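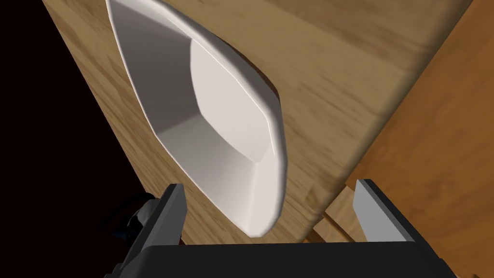 ## 1. Wrist views

Khúc set: 364 simulated episodes, 14 rejected. Dish stays on the table.

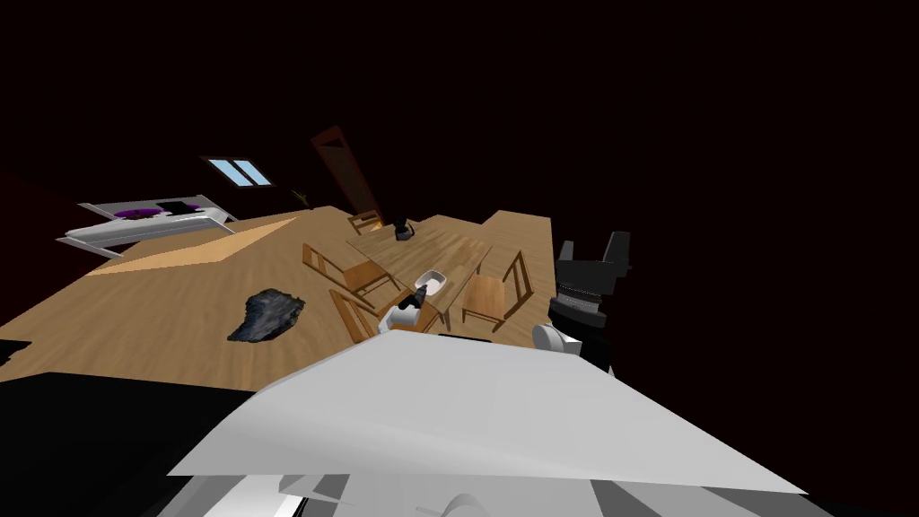 ## 2. Head views

Ngọc Bạch proposed training on tilted views uncorrected. Allthorpe asked for a levelled baseline.
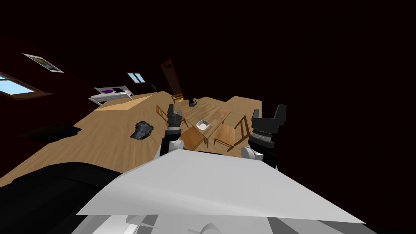 Both runs get the same 30 held-out episodes. Agreed.

## 3. Blank views
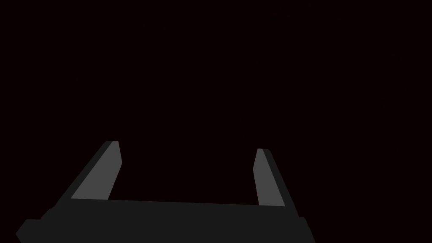 Grekinstead's filter drops any view with low variance. Ngọc Bạch objected: with open jaws and a dark background, the view still gives finger position. Keep and tag.

Next meeting: 18 Sep 2020.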